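Randero G12 USB to gigabit Ethernet adapter – long-term review

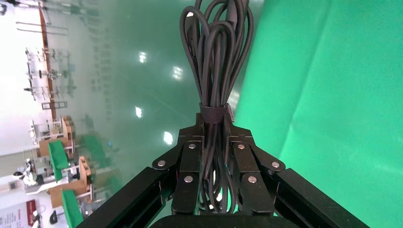

Black cable, held together with a hook-and-loop strap.

Posted 2 September 2020 by Thanasis Kouris

My laptop has no network socket. For a long time I put up with the wireless, but my desk is at the far end of the flat and the signal there drops whenever the neighbours are at home. In August I ran a cable along the skirting board and bought the Randero G12 to plug it into. I have used it every working day since then, on two laptops and one old desktop, and these are my notes.

What you get

The adapter, a printed sheet in very small type, and a mini CD that I have not opened. Neither of my laptops has a drive to read it. The drivers are on the Randero site as well, under Support and then Legacy, even though the product is still on sale.

The body is grey plastic with a fixed lead that ends in a USB-A plug. If your machine only has USB-C you will need a converter. I tried it through a cheap one and it ran at the same speed as before. The network socket has two lights, green for link and amber for traffic. The amber one is bright. I put a bit of tape over it after the first evening.

Setting it up

On Windows 10 the adapter was picked up straight away and I had an address from the router before I had found the instructions. The driver Windows chose was an old one. It worked, but the settings page for the adapter was missing most of its options, including the one for energy saving, which matters later on.

On Linux (Mint, on the older laptop) it also came up without any work. I did not install anything there and have not needed to.

The desktop runs Windows 7 and that took longer. Windows found nothing, and the first driver I downloaded refused to install because the package was for a different revision of the adapter. There is a revision letter on the underside, printed after the serial number. Mine is B. The download page lists the files by revision but the links for A and B are the wrong way round, or were when I used them. If the installer says no device was found, try the other one before sending the adapter back.

Speed

I copied the same folder of video files from my file server, an Imier two-bay box, to the laptop. Through the G12 in a USB 3 port it averaged 112 megabytes a second, and that is as good as I have seen on any gigabit connection in this flat. In a USB 2 port it fell to under 40. That is the limit of the port and no adapter will get round it, so check which one you are using. On my laptop the two on the left are USB 3 and the one on the right is not, and they are all the same colour.

For comparison, the wireless on the same laptop at the same desk gives me between 9 and 15 megabytes a second, and it changes from one minute to the next.

Internet speed is whatever your line gives you. Mine is slow enough that the adapter makes no difference to downloads, but video calls have stopped freezing.

The dropouts

For the first few days the connection would go every so often. The green light went out, Windows said the cable was unplugged, and a few seconds later it all came back. I went through the event log one evening and counted 281 disconnect entries. Most of them were in pairs, a second or two apart, and nearly all came after the laptop had been sitting idle.

I tried the usual things in this order:

Changed the cable. No difference.
Changed the port on the switch. No difference.
Plugged straight into the router. Fewer dropouts, but they still happened.
Unticked 'Allow the computer to turn off this device to save power' in Device Manager. Better again.
Installed the current Randero driver and set Energy Efficient Ethernet to Disabled. No dropouts since.

The last step is the one I would start with. You cannot do it with the driver that Windows installs, as the option is not in the list. After a large Windows update the setting went back to Enabled and I had to turn it off again, so it is worth looking there first if the trouble comes back.

My switch is an Ocampo five-port, quite an old one, and I suspect the two do not agree about the power saving feature. A different switch might never show the problem. The Linux laptop has not dropped the link once on the same port.

One more thing on negotiation. Leave the speed setting on Auto. I forced it to 1 Gbps full duplex while I was testing and the link would not come up at all until I put it back. With one cable that had a bent pin it settled at 100 Mbps without any warning, and the only sign was slow copying. The status window in Windows will tell you which speed you have.

Heat and waking from sleep

It gets warm. After a long copy it is warm enough to notice when you pick it up, though not too hot to hold. I keep it on the desk and not behind the laptop, where the fan blows out.

Waking from sleep is fine on the newer laptop. The desktop needs the adapter pulled out and put back about one time in five. Wake-on-LAN is listed among the features, but I could not get it to work on any of the three machines and gave up.

Compared with the Tisano

I borrowed a Tisano adapter from work for a week. It copies at the same speed, runs cooler and has a detachable lead, and it gave me no dropouts with the settings left alone. It also costs nearly twice as much. If I had to fit out an office and never wanted to see a settings page again I would pay the difference. For one desk at home I would not.

Good points

Full gigabit speed in a USB 3 port
No setup needed on Linux or Windows 10 for basic use
Cheap

Bad points

Energy saving feature causes dropouts with some switches
Driver page is badly organised
Amber light is too bright
Wake-on-LAN did not work for me

I am keeping it. Four out of five once the driver is sorted out, three if you are going to leave it as it comes.

Update: Randero support answered my email about the swapped links and said the page would be corrected. I looked again today and revision B still downloads the file for A.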